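Teaching the arm from a distance: your questions

Do I need any experience?
None at all! You hold the controller, the arm on your screen copies your hand, and our practice kitchen takes care of the rest. Most people at Vativley get the feel of it in 15 minutes. 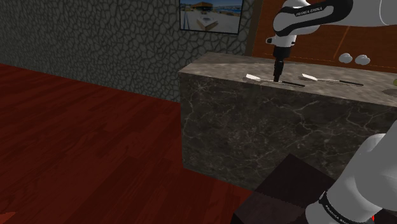

Jarmila Koubek asks whether a clumsy attempt spoils the lesson. It doesn't, so carry on. If you'd like to drop one, press Discard before you start the next.

How many goes make a lesson?
We ask for four per sitting (stop for tea whenever you like). The Trumitley set passed 1,000 in December, which thrilled us!

Can I change my view?
Yes, press V. A second angle makes judging height so much easier.

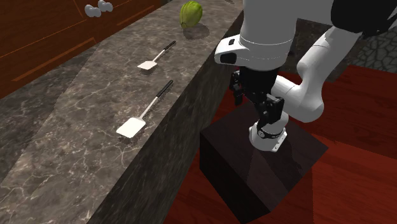

Practice kitchen: the arm over the dark box, beside the counter.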